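3.2 Cutting boards and the snack corner

Reading time: 28 min

I'll admit I had the most fun with this part of the survey. We wanted to know how people set up one small spot for one small job, so I asked all 487 Prilov households about slicing fruit and which board they reach for. Plain boards came up a lot, but the printed ones got the stories! People really do choose a board for the animal on it (Fig. 4 has a deer one), and they talk about it the way they'd talk about a favorite mug.

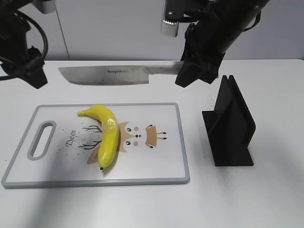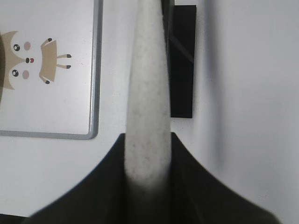
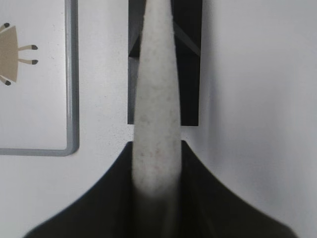
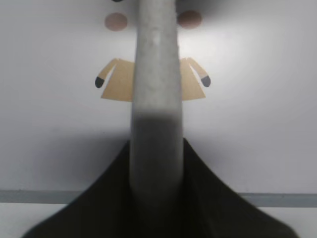

Figure 4. Snack corner. First picture: deer board with a banana on it and a large knife lying behind.

3.3 Where the knife goes

Knife placement split our households more than I expected. Some folks lay it behind the board, some keep it on the right, and a few put it straight on the board with the fruit. I coded 3,443 diary entries for this - slow work, and I changed my mind twice on what to do with "next to the sink" (it ended up under "other"). The Paewai diaries were shorter, so I report those separately in Section 4.

Contact: Viorica Sima, Nuvesmont | Back to top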